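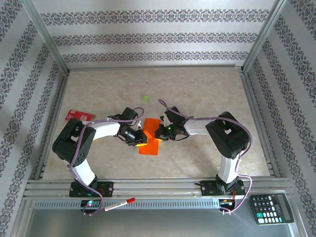
Clarkano Lodge Opens Its New Wing in Flomgate

Flomgate, 2023-04-26 - I've been waiting to write this one since November! The new wing at Clarkano Lodge is open, and we're taking bookings for it from this morning.

We had 73 rooms before, and on busy weekends I was forever on the phone telling nice people we were full. The new wing sits behind the main building, away from the road, so it's the quiet side (ask for an upper floor if you like a view of the river). Every room has a king bed or two queens, a proper desk, a small fridge and windows that open. I fought hard for those windows.

We've added a meeting space too, the Kaczmarczyk Room. It covers 1,328 square feet, with its own entrance and a kitchen next door, and it suits a family reunion as well as a sales meeting. Coffee is included with every booking, and we'll set up the tables however you want them.

Breakfast is still free for all guests and still runs late on weekends. The waffle irons have moved closer to the window - regulars, please don't panic. Parking is free as well, and the shuttle to downtown Flomgate now leaves every 2 hours until evening.

If you belong to our Trokuvex guest club, you'll get 2,000 bonus points for your first stay in the new wing. Joining is free and you can do it at the front desk when you check in.

To book a room or take a look at the meeting space, call the front desk or stop by. I'm usually in the lobby in the afternoon, and I'd love to show you around!

Contact: General Manager, Clarkano Lodge, Flomgate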